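Docs Data Recipes Changelog Contact

Projects > Hanetti > Data card

Reading time: 6 min

# Hanetti: a small open record of household sachets, sample packs and single serves
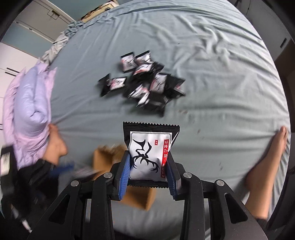
A small foil packet, black and white, with the zigzag seal top and bottom.

Welcome, and thanks for stopping by. Hanetti is a plain-text dataset about the little packets that pile up in kitchen drawers, bathroom cabinets and the bottoms of travel bags: sauce, sugar, instant coffee, shampoo, face cream, silica gel, rehydration salts, seeds, and a good many we had to file under "other" after a long talk over tea. It started as a list on the back of an envelope, grew into a spreadsheet with far too many colours in it, and has now been tidied into something we're happy for other people to use.

If you only want the files, skip down to "What's in the folder". If you'd like to know why a column is called `tear_side` and why it's so often blank, keep reading, I'll get there.

## Why we made it

I (Haoran Hou) had been trying to work out how much of our household rubbish was made up of single serves, and I couldn't find a list that treated a sachet of mustard and a sachet of conditioner as the same sort of object. Food people keep food lists, cosmetics people keep cosmetics lists, and the council's sorting guide has one line on the subject, which tells you to "check locally" (we are local, so that was a bit of a dead end!). The neighbours on Slaoui Crescent got interested, then their relatives did, and before long there were envelopes of flattened foil turning up in my letterbox.

## What's in the folder

- `packets.csv`, the main table, one row per packet, 127 rows in this release
- `makers.csv`, the name printed on the back, spelled as printed, odd capitals and all
- `materials.csv`, our best reading of what each packet is made of, with a confidence column
- `notes.txt`, longer remarks that wouldn't fit in a cell without making everyone cross
- `LICENCE`, please do read it, it's short

Everything is UTF-8 with commas between fields and double quotes around anything with a comma in it. If your spreadsheet program turns `3-5` into a date, import that column as text. Mine still does it every single time.

## The columns, one by one

`id` is a running number. It carries no meaning, and gaps are rows we merged after finding that two people had sent in the same thing.

`category` is one of food, drink, body, laundry, garden, medical or other. We argued about toothpaste and settled on body.

`net` is the printed amount and `net_unit` is g or mL. Where a packet gives both, we kept grams. The largest thing in the table is a 200 g soup base, and yes, there was some grumbling over whether that still counts as a sachet. It stayed in.

`seal_edge` describes the cut at the ends: straight, zigzag, scalloped or mixed. A zigzag end gives your fingers a starting point almost anywhere along it, so this column turned out more useful than I'd expected when people began asking which packets their mum or dad could open without scissors.

`tear_side` records the side with a printed arrow or a nick. Blank means we looked and found neither. It does not mean we forgot, although in the early rows I'll admit the two are hard to tell apart, and those rows have `early` in the flag column.

`back_seam` is fin, lap or none. If you're unsure, a fin seam stands up and can be flicked with a fingernail, while a lap seam lies flat.

`material_guess` is exactly that, a guess. We have no lab. We used the printed recycling mark where there was one, then the scrunch test (scrunch it, let go, see whether it springs back), and the confidence column tells you which of the two you're relying on.

## How the packets were gathered

People saved what they'd have used anyway. We asked that nobody buy packets for the sake of the project, and as far as I know nobody did. Each packet was emptied, rinsed if it needed it, dried on a tea towel and posted or dropped off in an envelope with a slip saying where it came from in general terms, such as "supermarket", "flight" or "sample in a magazine". The slips were typed up and then put in the recycling. No names or street numbers are kept anywhere in the data.

In all, 72 rows came through the drop-off box at the Sullonari reading room, and the rest came by post. That tilts the table toward one neighbourhood's shopping habits. There's a lot of soy sauce. There's hardly any pet food, and I know for a fact there are cats.

## Known problems

The garden category has only 4 rows, so please don't draw anything grand from it.

Colours are recorded by eye and under whatever lamp was handy. Silver and grey are a muddle. If colour matters to your work, treat those two as one.

Some packets have their text in a language none of us reads well. For those, `name_as_printed` is a careful copy and `name_en` is empty. If you can help fill those in, you'd be making my year.

Sizes were measured flat with an ordinary school ruler, including the sealed ends. A packet with a gusset will seem smaller than it would when full.

## Using it

You may copy, change and share the data for any purpose, so long as you mention Hanetti somewhere a reader could reasonably find it. A line at the bottom of the page is plenty. If you build a chart or a class activity out of it, I'd love to see it, and I do answer mail, though slowly in school holidays.

To load the main table, any spreadsheet will do. If you use Vimura, the little catalogue program we keep our own copy in, choose Import, then Table, and tick "first row is headings" before you press OK. The tick box sits below the fold on small screens and I've missed it more than once.

## Changes

Release of 07/03/2023: merged duplicate rows, split `edge` into `seal_edge` and `tear_side`, corrected the spelling of "aluminium" throughout.

Planned for May: a second pass over the material guesses, and the missing English names if we can find the right readers. Envelopes are still welcome at the reading room, in the blue tray beside the returns slot. Please make sure the ketchup ones are properly rinsed.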